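Section 3: Folding and Sorting on the Bed

Use this section when the laundry is dry and you want to fold it on the bed instead of a table. It assumes the bed is fitted with a Wusteck bamboo mat laid over a bedspread. If you sleep on the mat without a bedspread, read Section 2 first and come back.

Before you start

1. Wipe the mat with a cloth that has been wrung out well. Let it dry completely. Folding onto a damp mat leaves faint square marks on light fabrics.

2. Run your palm across the mat in both directions. Feel for raised tiles, broken cord, or splinters. A mat with a loose tile can still be slept on, but keep thin knits off that spot until it is repaired (see Section 6).

3. Straighten the mat so that its edge sits on top of the mattress and the bedspread hangs free on the near side. Do not tuck the mat under the mattress. It will bend at the cord and the cord will wear through.

CAUTION: Do not set a hot iron on the mat, even for a moment. The tiles scorch and the cord between them can melt.

Placing the clothes

4. Bring everything to the bed in one trip if you can. Put the heap at the headboard end, up against the headboard, and leave the near half of the mat clear. That half is your work area.

5. Keep dark and light items apart within the heap. Black and navy pieces shed lint onto white ones. 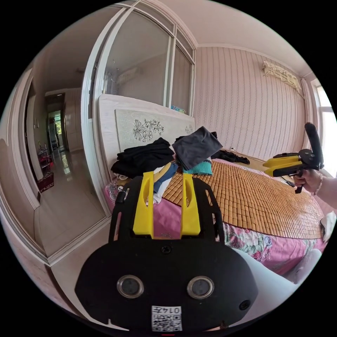 6. Take out anything that has already been folded and set it at one side of the heap. It can go back in the drawer as it is if the creases are still sharp.

7. If the air conditioner is on, turn the fan to low. A strong draft lifts the corners of light fabric while you work. Remove any dust cover from the unit before switching it on.

NOTE: A bed next to a window will get sun on the mat for part of the day. Close the curtain while folding if you have dark clothes out for more than an hour.

Folding a light item

Start with towels and T-shirts. They are the easiest to square up on the tiles, and the rows can be used as a guide.

8. Lay the item on the near half of the mat. Find one corner or edge and lift it straight up. Do not drag it — loose threads catch in the seams between tiles.

9. With the other hand, find the next corner along the same edge. Pull gently until the edge is straight.
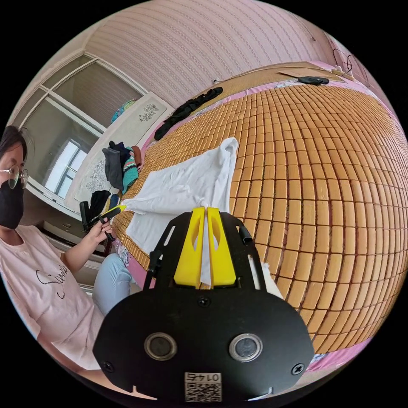

10. Lower the edge so that it runs along one row of tiles. Smooth the fabric away from you with the flat of your hand, working from the middle out.

11. Fold in half toward you, line up the edges, and smooth again. For a T-shirt, bring the sleeves in before folding in half.

12. Fold once more and move the finished piece to the foot of the bed. Start a new stack when the first begins to lean.

NOTE: If two people are folding, stand on the same side of the bed and take one item each. Large sheets are the exception and need a person at either end.

Finishing

13. Put the stacks away before anyone sits on the bed.

14. Shake out the bedspread where it hangs down and check the floor for socks.

15. Brush lint from the seams with a soft dry brush, following the rows.

Replacement cord for the mat is part number 331. Order it from the Tekalham parts counter.

Section revised by Ashton Mahuika, Wednesday, December 16, 2020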